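시범 교시(로봇공학)

시범 교시(示範敎示)는 사람이 로봇의 팔을 직접 잡아 움직이거나 원격으로 조종하여 작업을 보여 주고, 그 기록을 바탕으로 로봇이 같은 작업을 수행하도록 하는 방법을 통틀어 이르는 말이다. 현장에서는 그냥 '가르치기'라고 부르는 경우가 많으나, 가르치는 쪽이 배우는 쪽보다 먼저 지친다는 점에서 일반적인 교육과 크게 다르지 않다.

개요

로봇에게 동작을 지시하는 전통적인 방법은 좌표와 속도를 일일이 적어 넣는 것이다. 용접선처럼 늘 같은 자리에 있는 대상에는 잘 맞지만, 그릇과 컵처럼 사람이 쓸 때마다 다른 곳에 놓이는 물건 앞에서는 금세 밑천이 드러난다. 시범 교시는 좌표를 적는 수고를 덜어 주는 대신, 같은 컵을 수백 번 집었다 놓는 수고를 요구한다. 어느 쪽이 더 편한지에 대해서는 좌표를 적는 사람과 컵을 집는 사람의 의견이 갈린다.

분류

직접 교시. 조작자가 로봇의 팔을 손으로 붙잡고 원하는 경로를 따라 끌고 가는 방식이다. 관절의 힘을 풀거나 중력을 보상해 주는 기능이 필요하다. 직관적이라는 평을 듣지만 팔이 둘인 로봇에서는 사정이 달라진다. 사람의 손도 둘뿐이어서 양팔을 동시에 끌다 보면 집게를 여닫을 손이 남지 않는다. 초기에는 발판 스위치로 이 문제를 해결하려 했으며, 그 결과 조작자의 자세가 오르간 연주자와 비슷해졌다.

원격 조종. 조작자가 떨어진 곳에서 조종기를 움직이면 로봇이 이를 따라 하는 방식이다. 조종기로는 로봇과 관절 구조가 같은 축소형 팔, 손에 쥐는 컨트롤러, 장갑 등이 쓰인다. 구조가 같은 팔을 쓰는 경우를 흔히 주종(主從) 방식이라고 한다. 조작자의 몸이 로봇의 시야를 가리지 않아 영상 기록이 깨끗하게 남지만, 힘이 손에 전해지지 않는 장비에서는 컵을 쥔 것인지 누르고 있는 것인지 눈으로만 짐작해야 한다.

주방 작업

가정용 로봇 연구에서 주방은 가장 자주 선택되는 무대이다. 물건의 종류가 많고 재질이 제각각이며, 실패해도 대체로 설거지거리가 늘어나는 선에서 끝난다. 상차림, 그릇 정리, 장 본 물건 옮기기가 단골 과제에 속한다.
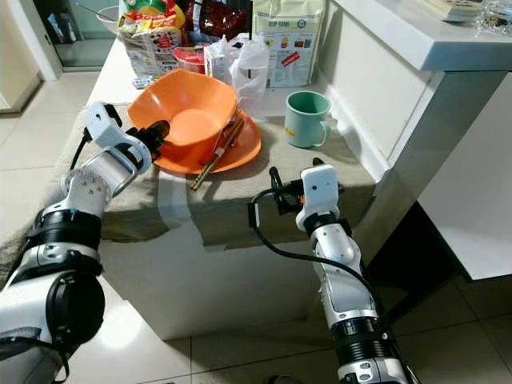
젓가락은 이 분야에서 유난히 평판이 나쁘다. 가늘고 잘 구르며, 바닥에 붙어 있으면 집게 끝이 들어갈 틈이 없다. 접시 가장자리에 걸쳐 있으면 형편이 조금 낫다. 투명한 비닐봉지 역시 기피 대상으로, 카메라에는 잘 보이지 않으면서 집게에는 잘 걸린다. 손잡이 달린 컵은 비교적 온순한 편이나 손잡이가 어느 쪽을 향하는지에 따라 어느 팔을 쓸지가 달라진다.

카테라리(Caterari)의 상차림 시범 모음은 이러한 사정을 잘 보여 준다. 시몬 장비 없이 양팔 원격 조종만으로 수집된 이 모음은 1,930건의 시범으로 이루어졌으며, 그중 그릇 과제는 조작자 세 명이 나누어 맡았다. 정리를 담당한 블랑딘 르 고프는 기록만 보아도 누가 조종했는지 알 수 있었다고 적었다. 스피로스 켈멘디의 시범에서는 로봇이 그릇을 집기 전에 매번 잠시 멈추었는데, 이 자료로 훈련한 로봇도 충실하게 멈추었다. 훗날 이 머뭇거림은 내부 문서에서 '켈멘디 쉼표'로 불렸다.

시범의 품질

좋은 시범이 무엇인지에 대해서는 합의가 없다. 빠르고 매끄러운 시범만 모으면 로봇은 실수에서 벗어나는 법을 배우지 못하고, 실수를 섞으면 실수까지 배운다. 두안시멍은 그릇을 일부러 비뚤게 잡은 뒤 바로잡는 '교정 시범'을 따로 수집할 것을 제안하였다. 쿠네트게이트(Kunetgate)에서는 이 제안을 받아들여 과제마다 교정 시범 13건을 의무화했고, 조작자들은 그제야 평소의 실력을 발휘할 수 있었다고 한다.

조작자의 피로도 품질에 영향을 준다. 엔카르나시온 아란다가 3월에 작성한 작업 지침은 연속 조종을 2시간으로 제한하고, 물건의 배치를 바꿀 때는 조종하던 사람이 아닌 다른 사람이 하도록 정하고 있다. 조종하는 사람은 자신도 모르게 집기 쉬운 자리에 컵을 놓기 때문이다.

같이 보기

모방 학습
양팔 로봇
주종 조작기
중력 보상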